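Fri 29 September
By Yutong Tian

Fendunwood has opened orders for Gape, a handheld gripper kit meant for small teams that want to teach robots household jobs without buying a robot first. The kit is sold as a pair, one gripper for each hand, and costs $1,457. A single gripper is $700 plus a charging dock, which most buyers will need.

Each gripper has two soft fingers that open and close with a squeeze of the handle. A wide-angle camera records what the fingers are doing, and the footage is later used to train a robot arm fitted with the same fingers. The idea is not new, and several labs have built their own versions. Fendunwood is selling the assembled hardware, a year of its Nandari software and replacement fingers in one box.

The company first showed the kit in February, when it shipped 11 pairs to early users. Changes made after that trial include a stiffer trigger spring and a longer battery life, now listed at seven hours. The fingers can be swapped with a small screwdriver that comes in the box.

"People wanted to work through a whole afternoon of laundry and not stop to charge," said Xiaoqing Cui, product lead at Fendunwood. "The spring was the other complaint. It felt loose after a few weeks, and thin cloth would slip."

Cloth has been the main test for the kit. Towels, socks and undershirts bunch up and hide their own edges, and a rigid gripper tends to pinch too much or nothing at all. Cui said the fingers bend slightly around whatever they close on, so the user does not have to line them up exactly.

Pradunico, a small firm that collects training recordings in private homes, was one of the early users and has ordered more pairs. Its workers wear no gloves or sensors. They pick things up, move them and put them down with the grippers, usually in the rooms where the items are kept.

Setup took our desk less than an hour – most of it spent waiting for the Nandari app to update. Pairing the two grippers was simple. Each one carries a printed code on its body that the app scans, and the recordings are then sorted by unit. Exporting files was slower, and the app gave no progress bar while it worked. Fendunwood says a fix is due in the next release. 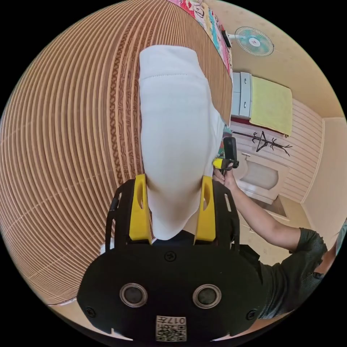

White cloth held between the yellow fingers of gripper 017, with a second handheld device in use beside it.

The kit does have limits. The grip is too wide for buttons and small zippers, and the handle may be tiring for people with small hands. There is one handle size for now. Cui said a smaller one is being tested but gave no date.

Orders are open in the United States and Canada, with delivery in four to six weeks. Extra fingers are sold in sets of four. The Nandari software needs a paid renewal after the first year, and Fendunwood has not yet published the price.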